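Plirkiteo, version 2

A small collection of things actors said in interviews, next to the headlines that got written about them. I started it because I read way too much entertainment news, and I kept noticing that the quote in paragraph four was a lot milder than the one in the headline! So now it's a table.

What's in it

There are 335 rows. Each one has the headline, the quote as the article printed it, the quote as it was said in the interview (I typed these up myself from the audio, with plenty of rewinding), the show or movie being promoted, and a column called drift. Drift is my own call on how far the headline wandered from what was said. "None" is fine, "some" means a word got dropped or swapped, and "lots" means the actor would probably want a word with somebody.

Most of the rows come from press tours for two TV dramas, Nusach and Gündoğdu, and the rest are from red carpet chats at the Ballinar awards. Gündoğdu takes up more space than it should. The cast gave interviews to everybody with a microphone that June, and I was a fan, so there you go. 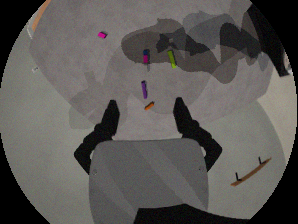
Hanyu Qiu: I'd split "some" in two. Dropping a "maybe" from an actor's answer is a bigger deal than fixing their grammar, and right now both land in the same bucket.

I think that's a good point and I went back and forth on it for ages. For now I've added a yes/no column called hedge_lost, which is "yes" when a "maybe" or "I guess" or "I could be wrong" vanished on the way to the headline. The drift column stays the way it was so older scripts don't break.

Files

quotes.csv is the main table.
people.csv lists the 41 performers, with the spelling of each name I settled on. (Entertainment sites are all over the place with accents. Gündoğdu alone shows up with three different spellings, and search for the wrong one and you'll miss half the cast.)
notes.txt is me rambling about individual rows. Read it before you argue with a drift label, please!
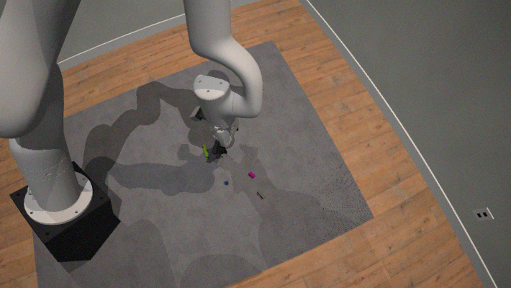
Fig. 1. Light-gray robot arm on a black pedestal, gray mat over wooden planks.

How I picked the rows

I only kept a headline if I could find the full interview it came from. That threw out a ton of good material, including a whole feud between two Nusach leads that I would have loved to include, but every article about it pointed at some other article and I never found the tape. If you've got it, send it over.

I also left out anything about family, health or breakups. The rows are all about work: roles, scripts, remakes, co-stars, who should have won.
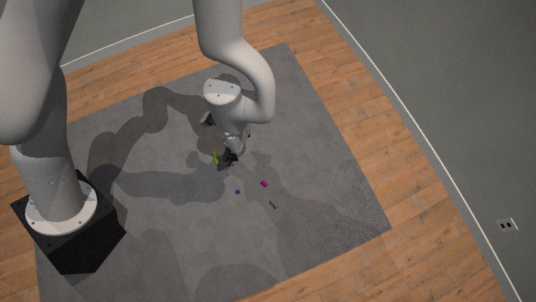

The Ballinar rows are the messiest. Red carpet audio is mostly people yelling over each other, so 15 of them have a gap in the quote marked with square brackets. I didn't guess at the missing words. If you're measuring quote length, skip those.

Known problems

The drift labels are one person's opinion, mine, and I'm a lot softer on headlines about shows I don't watch. I tried to fix that on a second pass and I'm not sure I did.

Sarcasm is hopeless. One Nusach actor answers everything with a straight face, and I marked his rows "joke?" in the notes and moved on.

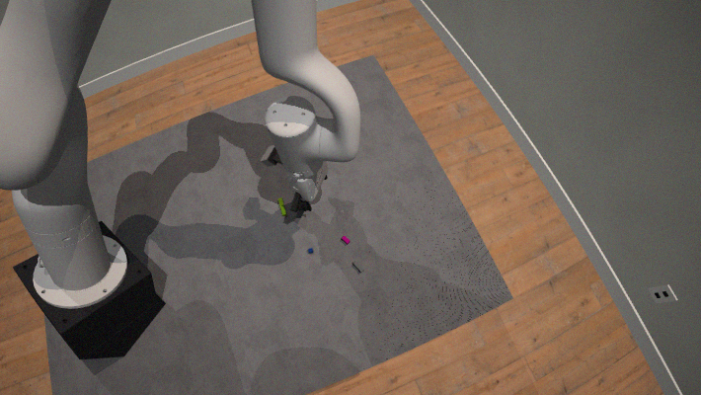 Fig. 2. Arm reaching down near a few small colored objects on the mat.

Using it

Go ahead and use it for class projects, blog posts, whatever you like. Just keep the headline and the spoken quote together if you repost a row, and please don't pull out the headlines alone. If you find a typo in a quote, tell me the row number and the time in the interview where you heard it, and I'll listen again and fix it in the next version.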